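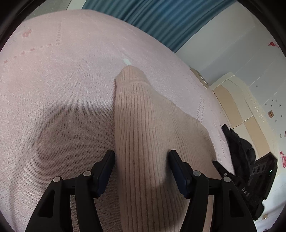
Two Grippers, One Knit Garment and a Lot of Doubt

October 31, 2023

The tester has been comparing hand-held grippers since July, and the first thing she wants understood is that she did not ask for the job. Her shop in Dindville was sent two designs, the Mukelik and the Rondach, along with a sales sheet promising that either one would handle "all common household textiles." She has the sheet pinned over her desk with the word "all" circled.

"I've read that sentence on five different products," she said. "Then you hand it a sweater."

Knitwear is where she starts every trial now. Towels, she says, flatter a gripper. They are thick, they are square, and a pair of fingers can land almost anywhere along the edge and come up with something. A ribbed knit on a soft bed gives way under the pads. The ribs slide over each other, the bed cover tries to come along for the ride, and the operator finds out quickly whether the linkage closes where the drawing says it does.

She works on a made-up bed when she can get one. The lab tables at Lau, the outfit that paid for the trial, are hard and flat, and she does not trust numbers that come off them. "Who folds a cardigan on a steel bench? You get a lovely clean pinch and it tells you nothing about a bedroom."

So far she has logged 1,360 grasps over 11 garments. I asked which design was winning, and she made a face.

"Depends who's adding it up. If you count a grasp as good when the cloth leaves the bed, they're close enough that I wouldn't put money on either. If you count it as good when the cloth is still in the pads at the other end of the fold, they both look a lot worse. The brochure uses the first one."

Her complaint about the Mukelik is the closing path. The fingers swing in on an arc, so the tips dip slightly before they meet. On a table she can plan for that. On a mattress the tips press into the cover, and she has had pulls where the pads closed on bed cover and sweater together. The Rondach closes flatter, but she finds it tiring to hold at a low angle, and by the end of a long session her own wrist is a bigger source of error than anything in the mechanism.

"That never makes it into the comparison," she said. "They'll list pad material and opening width. They won't list what your hand feels like after lunch."

Did she think cameras would sort it out? The people at Lau are keen on recording everything from the gripper's point of view and letting software learn from it. She shrugged. The view is good, she allowed, better than an overhead camera for seeing where the pads meet the cloth. But the fingers throw shadows on exactly the fabric you care about, and pale knit on pale bedding leaves not much to go on. She would like to see the same trials repeated with the lights moved before anyone makes a chart.

She is also wary of how using a tool in each hand changes the result. One gripper can pin while the other lifts, and the success rate goes up. Fine, she says, but then a person with good instincts is doing the clever part. "I know where the seam is. I know it'll stretch. I'm correcting for the tool the whole time and I don't even notice. Then somebody writes down that the tool did it."

What would change her mind? She wants one operator who has never seen the garments, the same bed, and a failure count printed next to the success count. She has asked for that in writing and has been told it is under discussion.

For now the trial goes on. A zippered fleece is next on the list, and she expects the zipper to cause trouble for both.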